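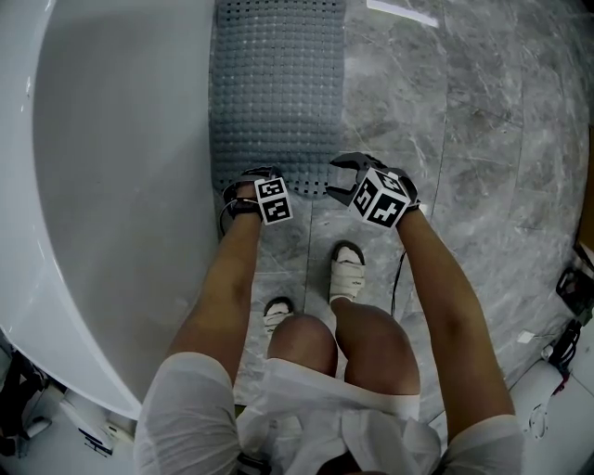

Gray bath mat on the bathroom tiles.

Category: Club Rugby > Lower Leagues > Match Talk

botond_jakab
I watched Mundow against Hetico in April and I still think about the last penalty. Mundow were two points behind and the kicker had an easy angle, but the captain chose the lineout. They lost the ball and the match. Why not take the three points?

Stestness9
Because their maul was very strong all afternoon. I would make the same choice.

botond_jakab
It was strong in the first half, I agree. After the break Hetico stopped it every time.
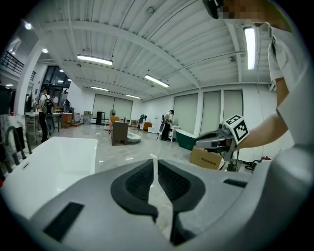 Also the kicker, Rawashdeh, is on 222 points for the season. With such a player you must trust the boot. There were 1053 people at the ground and I think most of them expected the kick.

Ilona Veres
He missed two in the second half, both from closer. I was behind the posts and the wind was bad there - on TV it looks calm.

Stestness9
Thank you Ilona. Same wind last year, when we had a crowd of 568 and no kick went over after halftime.

botond_jakab
I did not know about the wind. But a lineout throw also goes through the wind, no?

Ilona Veres
Yes, and it was not straight. They should have tapped and run it.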